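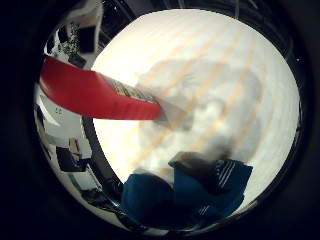

Household appliances

Front-loading washing machine

A front-loading washing machine, also called a front loader, is a machine for washing clothes and household linen in which the laundry is put in and taken out through a round door at the front. The clothes lie in a drum that turns on a horizontal or slightly tilted axis. Front loaders are the usual type in homes across Britain and much of Europe, where they are often fitted under a kitchen worktop.

Design

The drum is a cylinder, closed at the back and open at the front, which sits inside a larger fixed container called the tub. The tub holds the water. Small holes in the wall of the drum let water pass in and out, and raised paddles lift the laundry as the drum turns and let it fall again. The movement of cloth against cloth and through the water does most of the work of washing.

A rubber seal, or gasket, closes the gap between the tub and the door. The seal is folded so that it can move when the drum shakes, and small items such as socks can become caught in the fold. The door has a lock that stays shut while there is water in the tub, and on most machines for a short time after the drum has stopped.

Loading

Capacity is given as the weight of dry laundry the drum can take on a cotton programme. Small machines may be rated at 4 kg and larger family models at 9 kg. The figure is lower for synthetics, wool and quick washes. A drum that is packed tight washes badly, as the laundry has no room to drop.

Laundry is normally sorted by colour before it goes in. White sheets and towels are kept apart from dark blue and red garments, at least for the first few washes, when new dye is most likely to run. In mixed households this rule is often relaxed for cool washes, and a white item and a dark blue one may well be found in the same drum. Sheets and duvet covers tend to wrap round smaller things. Duvet covers are best buttoned up first.

Unloading

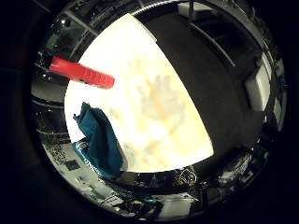
Large pieces are generally taken out of a front loader first, and small ones picked from what is left. A sheet can be pulled by one corner, though it will often bring other items with it if they have twisted together during the spin. Pale cloth shows up readily against darker colours, as where a cream-white sheet lies beside a crumpled teal-blue cloth, and the two are easily told apart even when bunched. Dark items at the back are more often missed, and it is usual to turn the drum by hand once before closing the door.

Washing left in the drum after the programme ends creases and begins to smell, sooner in warm weather. The door is commonly left ajar between washes to let the seal dry out.

Regional use

In the village of Gunovcombe a shared wash house was equipped with front loaders in place of its older twin tubs, and 57 households had the use of it. The Clonarier range of domestic machines was sold with a choice of 2 door sizes, the wider one meant for bedding. Zundum machines had the detergent drawer on the right, an arrangement that users of other makes found awkward. The Radonjić laundry handbook, long used in domestic science classes, gives a chapter to loading and advises that a hand should fit between the top of the load and the top of the drum.

Care and faults

The filter at the foot of the machine collects fluff, coins and buttons and needs to be emptied from time to time. A blocked filter is a common reason for water remaining in the drum. Loud banging during the spin may mean that the load is uneven, which often happens with a single heavy item such as a bath mat. Grey or black marks on white laundry may come from mould on the seal, which can be wiped with a cloth and a mild cleaner.

See also: Tumble dryer; Twin tub; Clothes horse; Laundry symbols

Page last changed Thu 27 August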